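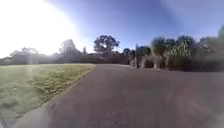 Hannelore Kuster wanted to know whether the machine has to be bolted to the table before the first cut, or whether the suction base is enough for thin dies. The suction base is enough for all the dies sold with the Durnar 538. Bolts are only needed if you plan to run the large Parisi background dies for long stretches, and the bolt holes are covered in the chapter on permanent mounting.

Section 3: Setting up the Durnar 538 and making a first cut

Read this section through once before you unpack the plates. Set-up does not call for any tools.

3.1 Where to put the machine

1. Choose a flat table with a smooth top. The suction base will not hold on tile, rough wood, or a craft mat.
2. Leave space on both sides of the machine. The plates go in on one side and come out on the other, and they need to travel their full length without touching a wall or a stack of paper.
3. Wipe the table top and the rubber foot with a damp cloth. Let both dry.
4. Set the machine down with the handle side facing you, then push the suction lever down until it stops.
5. Try to slide the machine sideways. If it moves, lift the lever, wipe the foot again, and repeat.

Note: Lift the suction lever before you pick the machine up. Pulling against the suction can tear the foot. A spare foot is listed as part 67.

3.2 Fitting the handle

1. Find the handle in the side pocket of the foam tray.
2. Line up the flat side of the handle socket with the flat side of the shaft.
3. Push the handle on until it clicks.
4. Turn it one full turn forward and one full turn back with nothing between the rollers. It should feel even all the way around. A light rubbing sound is normal on a new machine and fades with use.

Caution: Keep hair, sleeves, ribbon ends, and necklaces away from the rollers whenever the handle is turning.

Left-handed users can fit the handle on the other side. Pull the cap off the second shaft, fit the handle there, and put the cap on the shaft you are not using.

3.3 Getting to know the plates

The box contains 7 plates and mats. You will not use them all at once, and most card makers end up using the same four for nearly everything.

Base plate: the thickest plate, gray, marked A. It goes at the bottom of every sandwich.
Cutting plates, two: clear, marked B. These take the marks from the dies.
Thin die adapter: white, marked C.
Asa shim: a stiff, thin sheet for adding a little more pressure.
Siker embossing mat: tan and slightly soft. Do not use it for cutting.
Magnetic sheet: holds thin metal dies in place.

The clear plates have a protective film on both sides. Peel it off before use. The film can be hard to see, so check each corner with a fingernail.

Cutting plates will pick up lines from the first cut onward, and they will make a crackling sound going through the rollers. Neither is a fault. Flip the plates and turn them end for end every few projects so that they wear evenly. A plate that has bowed can usually be flattened by running it through with the curved side up.

3.4 Making a first cut

Use plain cardstock for this, in a medium weight. Glitter paper, foil, and felt are harder to cut and will not tell you much about whether the machine is set up correctly.

1. Lay the base plate (A) on the table.
2. Place the thin die adapter (C) on top of it.
3. Add one cutting plate (B).
4. Put the cardstock on the cutting plate.
5. Set a die on the cardstock with the raised cutting edge facing down. Turn the die a little so that its long straight edges do not meet the rollers all at once.
6. Hold the die in place with a small piece of low-tack tape.
7. Put the second cutting plate on top.
8. Slide the sandwich up to the rollers and turn the handle forward. Guide the plates with your free hand for the first inch, then let go.
9. Keep turning until the sandwich comes out on the far side. Lift off the top plate and check the cut.

Caution: If the handle stops or needs real force, do not push through it. Turn the handle back until the plates come free and check the order of the sandwich. A doubled adapter is the usual cause.

3.5 Adjusting the pressure

Check the back of the cardstock after each test. A clean cut drops out of the sheet or comes away with a light push.

If part of the shape is still attached, run the same sandwich through once more in the opposite direction. If that does not free it, put the Asa shim between the base plate and the adapter and try again. Use one shim only. For dies with very fine detail — lace borders, small script words — a sheet of wax paper between the die and the cardstock helps the paper let go.

If the die cuts well on one side and poorly on the other, move it toward the center of the plate. Still uneven? Swap in the other cutting plate before you change anything else.

Write down the sandwich that works for each die. A strip of masking tape on the die pouch is a good place for it.
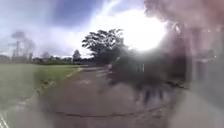
3.6 Dry embossing with a folder

1. Lay down the base plate (A).
2. Place one cutting plate (B) on top.
3. Slide the cardstock into the embossing folder, with the front of the card facing the side that has the brand name.
4. Put the folder on the cutting plate with its fold toward the rollers.
5. Add the second cutting plate and run the sandwich through once.

Do not use the thin die adapter with a folder. The Siker mat is not needed here either; it is for embossing with a metal die, which is covered in Section 4.

A light mist of water on the cardstock gives a deeper pattern and helps to keep heavy paper from cracking. Nadja Berchtold's leaf card on the project sheet was embossed this way, then inked over the raised parts with a sponge.

3.7 Putting the machine away

1. Take all plates out from between the rollers.
2. Brush paper scraps off the rollers with a dry, soft brush. Do not oil them.
3. Lift the suction lever and fold both side trays up.
4. Store the plates flat, out of direct sun and away from heaters.

The machine can be stood on end in a cupboard with the trays closed. Leave the handle on, or pull it off and clip it inside the right-hand tray.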